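Husar Wide Bin, Gray

The Husar is the big open bin we have been selling the longest, and I'm still fond of it. It is a plain gray bin with walls that lean outward toward the rim, so you can get both hands in and see what you've got without digging. People use it for bath things, toys, returns at the shop counter, garden gloves, all the bits that never find a drawer.

It was drawn up by Oskari Ahonen at our Dremumberg workshop, and the shape has hardly changed. We tried a deeper version one May and went back to this one — the deep one was lovely to look at and a nuisance to reach into.

Size and stock
Length at the rim: 110 cm
Stock code: Gadton 166
Load: up to 40 kg, spread over the floor
Color: gray only

What it's good for
Soft and odd-shaped things do very well in it. A bath pouf, a sponge, a stuffed animal and a boxed item or two can lie side by side on the flat floor, and you won't have to stack anything. If you keep two bins, set them one behind the other on a table and sort from the back one into the front one. Maricica Crăciun in our packing room has worked that way for 7 years and she is quicker at it than the rest of us put together!

Wear and cleaning
The floor will scuff. It picks up pale scratches and a dusty look in the first months of steady use, and we'd sooner tell you now than have you write to us disappointed. Warm water and a soft brush take off the dust; the scratches stay. If you stick a panel or a strip of tape along one side, as plenty of our customers do, expect that part to show its age before the gray walls do.
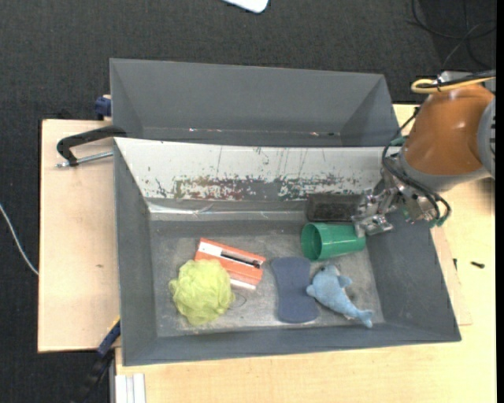
Ordering and delivery
Bins ordered before 1st October go out at the old price. Write to Smaranda Crăciun at the Gadton desk if you want more than a few, and she'll work out the freight for you.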